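We use cookies to remember your place in the manual and to see which pages get read. Accept all | Manage choices

Pristeo Two-Arm Base: Set-up Guide
Section 6. Good practice at doors

Welcome back, and well done for getting this far! Doors are where most new owners (and plenty of old hands) come a little unstuck, so please take your time over this section and do every step in the simulator before you try any of it in a real building.

6.1 Before you start

1. Load a practice room from the Willico room library. Any room with a closed door will do, but a double door is the better teacher, as the robot has to choose a side.

2. Set the drive speed limit to 42 on the speed slider and leave it there for the whole section. It will feel dreadfully slow, and you will get used to it.

3. Check that both grippers are empty. Our house rule is that a robot never carries anything on its first approach to a door, not even something soft or light.

Note: the limit goes back to its default whenever you load a new room, so do look at it again each time.

6.2 Lining up

4. Drive forward slowly until the door is straight ahead and both arms are in view, one on either side, with the handles showing between them. Stop there. Keep the arms clear of any cabinets or worktops along the walls, and remember that the elbows can swing out wider than the grippers do.

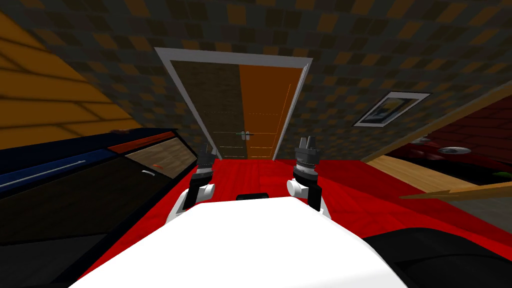 5. Choose one handle and tell the robot which it is. The other arm should be set to Hold and stay on Hold until the door has been opened and the base has stopped.

CAUTION: Never let both arms reach for the same pair of handles at once. In a real doorway they can trap each other, or somebody's fingers.

6. Wait 3000 milliseconds before giving the reach command. On a real door, use the pause to knock and call out, as there may well be a person on the other side.

CAUTION: If the arm meets more resistance than you expected, press Stop and back away. Please don't raise the force limit to get past a sticky door.

If the robot halts with code 1707, it has lost sight of the handle. Reverse a little and begin again from step 4.

Reader comments (2)

Chu: Step 2 should be in bold. I loaded a second room, forgot the slider and went into the door frame at full tilt. Only in the simulator, thank goodness!

Pernmont workshop: Could you add something on doors that open towards the robot? We have three of those and the base always ends up parked in the way.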